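4. Planning the purchase of a two-arm cell for connector work

4.1 The task which the cell must do

The budget in this section was prepared for the wiring bench of Wesden, a small producer of control units for pumps. The bench receives the circuit board already populated, and the work left for it is to join the wire bundles to the board and then to pass the unit to testing. The company asked us which equipment it should buy in the first year, and which part of it can wait.

We began with the task and only afterwards looked at the catalogues. The connectors are small, the wires are soft, and the board moves when somebody pushes against it. A single arm would therefore need a fixture for every type of board, and Wesden changes its boards often. Meenakshi Prajapati, who manages the bench, gave us the list of current boards, and the fixture quotations for this list were higher than we expected. With two arms, one of them can take the role of the fixture. Figure 4 shows the division which we assume in the rest of the section.

Figure 4. Connector work with two arms. The left gripper holds a small black wire connector towards the board, while a finger of the right gripper presses on the upper part of the board.

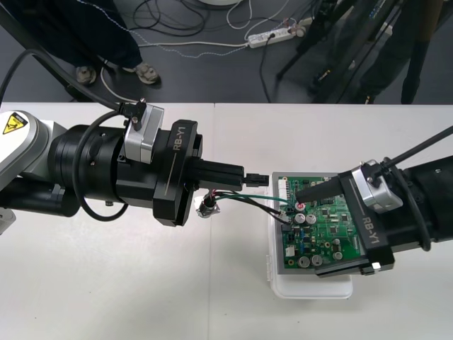

4.2 Cost items and how they were grouped

We divided the costs into four groups: arms and controllers, grippers and sensing, the workplace, and people. The first group is what most buyers compare, and it is also the easiest to obtain in writing. Three suppliers answered our request. Tuvero and Bansal sent complete offers, and Wodimby sent an offer for the grippers and fingers only. The offers were not in the same form, so Tarun Nishad rewrote them into one table, in which every item has a delivery time, a guarantee period and a price without tax.

In the second group the surprise was in the small parts. Cables are a good example. Each arm has its own power and signal lines, and each sensor at the wrist adds one more. When the arm turns, these lines turn with it and they rub on the housing. They should be counted as consumable material, in the same way as finger pads. Bansal offers a cable set at 494 euros, and we put two sets in the plan for the first year, one for use and one for the shelf. Finger pads were easier, as the Wodimby offer gives 316 euros for a packet which fits both grippers.

We recommend that the buyer visits a working cell before signing the order and looks at the cable paths in several positions of the arm. In a drawing the cables are usually absent. In the real cell they need free space above the gripper and beside it, and this space must be included when the distance between the two arms is decided. Our first layout had the arms too close to each other, and Jyoti Bajpai had to draw it again with a wider table. 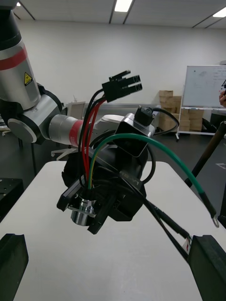
The third group, the workplace, contains the table, the floor sockets, the lighting and the stands. It is often forgotten in the first version of a budget - we forgot it too. A table with a smooth light top is cheap, but it must be stiff enough, and the floor below must carry it without shaking. The electrician's offer for additional sockets and a covered cable channel was 1,186 euros. We advise not to save this money. Loose extension cables on the floor are acceptable for a trial of some weeks and they should not remain when the cell goes into daily use.

The fourth group is people. Wesden first planned no cost here, with the argument that the present staff will operate the cell. This is correct for the operation, but not for the teaching of the movements, which has to be repeated for each new board. Rajkumari Chauhan kept a notebook of the hours during the trial, and from her notes we took a fixed number of working days per board type. In the plan these days are charged to the cell and not to the general wages, so that the yearly comparison with manual work stays fair.

4.3 What can be postponed

Not all the items must be bought together. We propose two stages. In the first stage the company buys the arms, one set of grippers, the cable sets and the workplace. The board can be supported by simple means in this period: a flat frame under the board and a plastic box under the frame bring it to a useful height, and both are available in any workshop. Such a support does not hold the board in an exact place, so the position has to be found again by the camera before each cycle. For a low number of units this costs little time, and it lets the team learn which dimensions a proper holder should have before anybody pays for it.

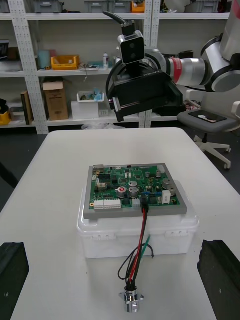

In the second stage come the holder, a rack for the wire bundles and a feeder for the connectors. The rack deserves attention. A bundle with a heavy round connector at one end does not lie in the same way twice, and the weight of the connector can pull on the wires. Fidelina Yupanqui suggested a shallow dish for this end of the bundle. It is a small expense and it could even be moved to the first stage if some money is left.

A reserve should be kept between the two stages. We did not find a good rule for its size in the literature we consulted, and the suppliers naturally gave different opinions. Our choice was to reserve the price of one complete gripper, the part whose failure stops the cell and whose delivery time is the longest in both complete offers.

4.4 Limits of the estimate

The offers were valid until July and the prices can change after this month. The plan also assumes one shift per day. With a second shift the consumable parts would be used faster, and the cost of people would change in a way that our notes do not cover. Finally, we estimated the cell for board work only. If Wesden wishes to use the same arms for packing the finished units, the grippers must be chosen again, and the second group of costs should be calculated from the beginning.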